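22 August 2026
by Manalastas
4 min read

I have spent the better part of a week thinking about where to put down a bowl, so now you all have to hear about it.

Background: the craft table became the play kitchen in March. There was no vote. One day I was trimming card stock on it and the next day it was a bakery with opening hours.

The cutting mat stayed. I tried taking it off twice and both times it was back by dinner. The mat is now the counter and I have been informed that counters do not leave.

In fairness to the mat, it is a better counter than it was a mat. Toy food doesn't skate around on it. Bare tabletop, you nudge one wooden egg and it's in the next county.

It also has a grid, and I regret to say the grid has changed me. I line things up now. I put a toy croissant down on an actual white line last night, after everyone was in bed, and stood there feeling I'd achieved something.

Current stock policy, for those following along: two items out at once. Everything else lives in the Hevard bin under the window.

The two-item rule sounds mean. I thought so too. But the full set was 33 pieces, and 33 pieces on a small table is a landfill with a cash register.

With two things out, the bakery gets played. With 33 out, the bakery gets swept onto the floor by somebody's forearm and then everyone wants a snack.

(A real snack. The bakery does not satisfy. The reviews would be terrible.)

This week's two items are the bread roll and the big pink bowl. The roll is orange with a glossy golden top and has the best crust of any bread in this house, including the ones I have baked.

The bowl is the problem child. It's large. It was sold to me at the Sendum outlet as a "serving piece" and it has never served anyone anything. It was going to hold keys. It held batteries and one birthday candle for two years.

It has found its calling. Dough bowl, soup bowl, hat. Once, a bathtub for a rabbit, and I was not consulted.

Anyway, placement. Bowl too close to the edge and it goes over. Bowl dead center and there is nowhere to do any baking. Bowl right next to the bread and the bread ends up in it within a minute and the game is apparently finished.

So: bowl over to the right, bread over to the left, clear green mat in between. A customer has somewhere to lean. A baker has somewhere to work. I sound like I'm selling condos. 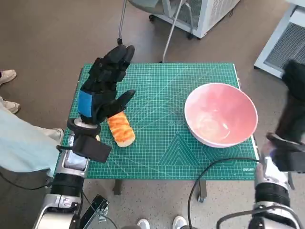

Doesn't a big bowl take up too much of a small table?

It takes up plenty, and I'd still keep it over a small one. Small bowls get carried off to other rooms. A big one stays put, and at cleanup you can drop the bread inside and carry the lot to the bin in one trip.

The other thing I've learned is to check which way your table rolls. Ours has casters and it will drift if leaned on with conviction. I shove the far side against the wall during business hours.

Somebody asked last time about cleaning the mat. Damp cloth, drop of dish soap, let it dry flat. Keep it off the radiator. My first mat went on the radiator in the Hastholm apartment and came back shaped like a potato chip.

And no, I don't cut on it anymore. I do my trimming on the kitchen counter, on a magazine, like an animal. The person with the job and the good scissors has been relocated by the person with the bread.

Next swap is due whenever the roll loses its shine. Candidates are the wooden egg (see above, flight risk) and a slice of felt pizza that has been through the wash and lost most of its pepperoni.

I'm leaning pizza. The bowl stays either way. I did try putting it back on the shelf for an afternoon and was asked, very coldly, what the soup was supposed to go in.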